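Snack tray notebook, 4th February

Carried on with the three-compartment tray. The question from the last entry was whether one tray is enough for a meeting at the Cesix end of the building, or whether we go on putting everything in a bowl and letting Ewan Hollis get there first. I have been asked to settle this by March, which tells you how March is looking.

Stock: one assorted case from Fullo, opened this morning. Josiane Tessier ordered it and wants it on record that she asked for the plain assortment. What came is mostly red and orange, with the odd paler pouch that people turn over twice to find out what it is. The case weight on the slip is 220 more than the case weight on our scale, in grams, and I have decided that this is Fullo's problem.

Tipped a handful out onto the butcher-block table and stood the first one up in the left compartment. The tray is the brown wooden one. Keegan Brunton's prototype with the lid is still in the glue clamps and I don't expect to see it again.

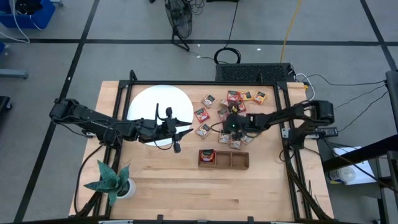

Packets out, one in. Left compartment started, middle and right still to go.

Notes on fit. A small flat pouch will stand on its edge if it's alone in there and you don't breathe on it. Two together hold each other up. Past that they start leaning over the divider into the neighbors, and then we are back to a bowl with walls. Keegan thinks the dividers want to be taller. Tane thinks the packets want to be shorter and has offered to write to Fullo. Both suggestions noted, in that order.

Sorting rule, version 3:
Left: the red ones, which go first whatever we do.
Middle: anything orange or yellow.
Right: baked things, on the theory that they get crushed least if they're nearest the wall.

Version 2 sorted by flavor and fell apart when Corey Lockyer pointed out that he doesn't read flavors, he reads colors. I asked three more people and so does everybody. Flavor is apparently for the manufacturer's own enjoyment.

Cost, for Josiane: the tray blank was 40 and the case is on the Evetti account. Tane Katene has the receipt or knows the drawer it's in. The Hou people were quoted nearly 3,000 for a fitted snack station with drawers, and I mention this every time somebody calls our tray overengineered. 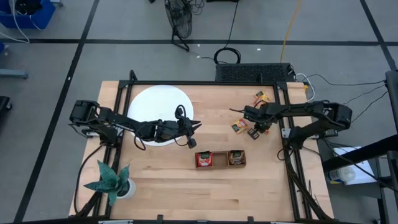
The right compartment is the one I keep changing my mind about. Baked goods are lumpy and the slot was cut with flat pouches in mind, so I had half a plan to widen it and steal the space from the middle. Then again, the clear packet with the dark green label sits in there well enough, and being able to see the brown things inside it does more selling than any of the printed fronts. With the red one over on the left and the middle still empty, the tray also looks fairly respectable at two packets, something the bowl never managed. So no widening for now. I'd like to try a heavier baked packet before I glue anything, and I'd like Keegan to stop measuring the slot with his thumb.

Left to do:
Sand the front edge of the tray. It has caught one sleeve already (mine).
Ask Josiane if the next case can have more baked and less red.
Try the tray on the long side of the meeting table instead of the end, where Ewan sits.
Water the plant in the corner. It's on the rota under my name and I have been treating that as a rumor.
Return Corey's small square.

Tane wants labels on the compartments. I said we'd see. He has already made the labels.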